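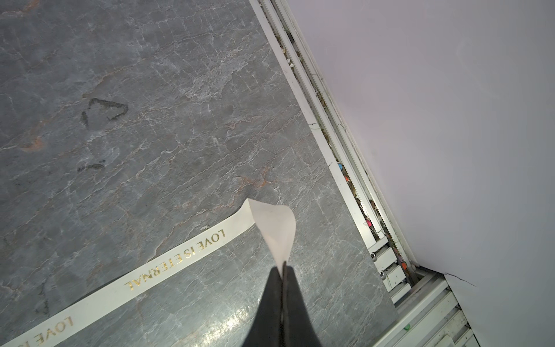

薄葉紙の保管と色移りについて(資材担当より)

夏前から、色物の薄葉紙に関する問い合わせが続いている。内容は色移り、端部の波打ち、退色、枚葉のくっつきに大別できる。いずれも紙の不良として返送されてくるが、現物を確認した範囲では、製造時の欠陥と判断できるものは少なかった。大半は倉庫または店頭での保管条件に起因する。今号では保管と取り扱いの要点をまとめておく。対象はDrullow社の色物薄葉紙、品番1108の系列で、200枚包みのものを前提とする。白の無染色品については末尾で触れる。

1. 紙の構成

薄葉紙は坪量が小さく、繊維層が薄い。そのため外気の湿度変化に対する応答が速い。厚紙の箱であれば外周から徐々に吸湿するところを、包装を解いた薄葉紙は短時間で周囲の空気と平衡に達する。寸法の変化は紙目に直角の方向に大きく、平行方向には小さい。束の状態で端だけが吸湿すると、端部が伸び、中央部は伸びないので、縁に波が出る。

色物は、抄紙の前に原料の段階で染める方法と、抄いた後に染める方法がある。1108の系列は前者である。原料染めは表裏の色差が小さく、切り口も同じ色になるが、繊維に定着しきらなかった染料が多少残ることは避けられない。濃色ほど残留量は多い。赤、橙、紫、濃紺がこれに該当し、淡色ではほぼ問題にならない。

2. 色移りの条件

乾いた状態で色が移ることはまれである。報告のあった事例では、必ず水分が介在していた。水滴に限らず、冷えた品物を包んだときの結露、湿った布、手の汗、観葉植物の鉢の近くに置いた束など、経路はいくつもある。冷蔵保管した菓子箱を色物の薄紙で直接包み、箱の角に色が出た例もあった。この場合は品物を室温に戻してから包むか、内側に無染色の紙を一枚入れる。

アルコールにも注意がいる。消毒液を使った直後の手で扱うと、指の形に色が抜ける。手が乾いてから紙に触れること。作業台を拭いた場合も同様で、台が乾くまで紙を広げない。

繊維製品との組み合わせでは、サテンやオーガンジーなど白系のリボンに色が付いたという連絡が最も多い。合成繊維のリボンは水を吸いにくいが、織り目に入った水分を通じて染料が移動する。染まったものを洗って戻すことは難しいため、組み合わせる前に試験をしておく方が早い。

3. 簡易試験

Schwaiger倉庫の検品で使っている方法を載せる。特別な器具はいらない。

試験する紙を手のひらほどの大きさに切る。白い綿布を水で湿らせ、固く絞る。平らな台にポリエチレンの袋を敷き、紙、湿った布、袋の順に重ね、上に本を置く。24時間放置した後、布を外して自然乾燥させ、白い紙の上で色を見る。判定は乾燥後に行う。濡れた状態では実際より濃く見える。

布に色が認められなければ通常の使用に支障はない。薄く付く程度であれば、乾いた品物に限って使う。はっきり付く場合は、白い品物や淡色の布製品への使用を避ける。なお、この試験は同一ロット内の傾向を見るためのもので、ロットが変わればやり直す必要がある。ロット番号は包みの帯に印字してある。帯を外した束は番号が追えなくなるので、開封後も帯は束の下に挟んで残しておく。

リボンについても同じ要領で試験できる。綿布の代わりに使用予定のリボンを短く切って挟む。リボン自体の色が紙に移ることもあるので、両方を確認する。

4. 保管

保管場所の湿度は一定に近いほどよい。絶対値よりも変動の幅の方が波打ちに影響する。昼間だけ空調を入れ、夜間に切る店舗では、束を棚に裸で置かず、元のポリ袋に戻して口を折る。密封までは必要ない。

棚の高さは、床面と最上段を避ける。床に近い段は清掃時の水分を受けやすく、最上段は照明と空調の吹き出しの影響を受ける。外壁に接した棚では、壁と束の間を空けておく。

束は平置きとし、積み重ねは8包までとする。これを超えると下の束に圧がかかり、紙同士が密着して一枚ずつ取れなくなる。くっつきが出た束は、角を軽く反らせて空気を入れれば大抵は戻る。爪で端を起こすと破れるので行わない。縦置きは、束の下端が潰れるため短期間であっても勧めない。筒状に丸めて保管した紙は巻き癖が残る。丸めたものは使用前に広げ、板を載せて置く。
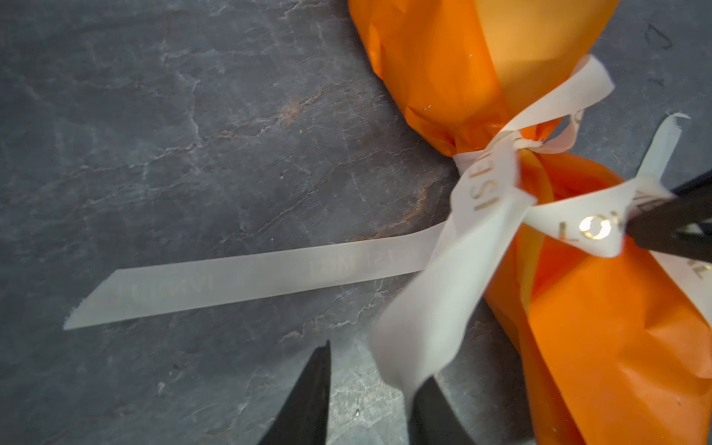
橙色の薄紙による包み。中ほどを絞った形。

5. 光による退色

窓際に置いた束の上面だけが退色する例は、季節を問わず見られる。直射日光のほか、店頭のスポット照明でも進む。退色は色によって速度が異なり、一般に桃色と紫は速く、茶と黒は遅い。橙は赤みの成分が先に抜けて黄色に寄る傾向がある。見本帳を壁に掛けている店舗では、見本帳と現物の色が合わなくなっている可能性があるので、発注前に未開封の束と並べて確認されたい。

陳列用に包んだ見本は、一定期間で交換する前提で作る。交換の目安は店の向きや照明で変わるので一律には示さない。同じ紙の切れ端を封筒に入れて暗所に置き、月に一度、見本と並べて比べればよい。差が見えた時点で交換する。

6. 折りと皺

薄葉紙の皺は、いったん付くと完全には消えない。平滑な仕上がりが必要な用途では、束から取る際に片手で角をつままず、両手で対角を持つ。意図的に皺を付ける用途では、紙目に沿って寄せると細かく揃った皺になり、紙目に直角に寄せると粗く不揃いになる。絞って留める包み方では、絞る位置が紙目と平行になるように紙を置くと、破れにくい。

アイロンを用いて皺を伸ばす方法について質問があったが、色物には勧めない。蒸気は色移りの原因になり、乾熱でも一部の色は変色する。どうしても必要なときは、無染色品に限り、当て紙をして低温で行う。

7. 接着と留め具

粘着テープは、強粘着のものを使うと剥がす際に紙の層が割れる。弱粘着の紙テープか、テープを使わない折り込みで処理する。でんぷん糊は水分が多く、色物では糊の周囲に輪状の染みが出る。固形糊は水分が少ないが、塗布時に紙を引っ張るので、先に台紙側へ塗ってから紙を載せる。

留め具にシールを用いる場合、Nustierの丸形シールは薄葉紙に対して粘着力が強すぎるとの指摘があった。貼り直しを前提としない位置に限って使うか、下に紙片を一枚挟む。現在、弱粘着仕様の試作品を取り寄せており、結果は次号以降で報告する。

8. 無染色品

白および生成りの無染色品には色移りの問題はないが、別の注意点がある。白は蛍光増白の有無で見え方が変わり、同じ棚に混在すると照明の下で差が出る。開封した包みを混ぜないこと。生成りは光で逆に白くなる場合と、黄みが増す場合があり、ロットによって挙動が異なる。銀製品など変色しやすい金属を長期間包む用途には、通常の無染色品を使わず、硫黄分を管理した専用紙を指定する。Kolthorpe店では時計用の引き出しにこの専用紙を使っており、普通品とは棚を分けている。

9. 不具合の連絡方法

不具合を連絡する際は、帯のロット番号、開封した月、保管場所(棚の段、窓からの位置)、包んだ品物の種類を添えてほしい。これらが揃っていれば、多くは現物の返送なしで判断できる。返送する場合は、束全体ではなく、異常のある紙を前後の正常な紙と一緒に平らに挟んで送る。折り畳んで封筒に入れると、元の状態が確認できなくなる。

問い合わせは資材担当のHermine Kusterまで。8月は倉庫の棚替えのため、回答が遅れることがある。棚替え中も出荷は通常どおり行うが、濃色の在庫は仮置き場に移すので、急ぎの注文は品番と色番の両方を記載すること。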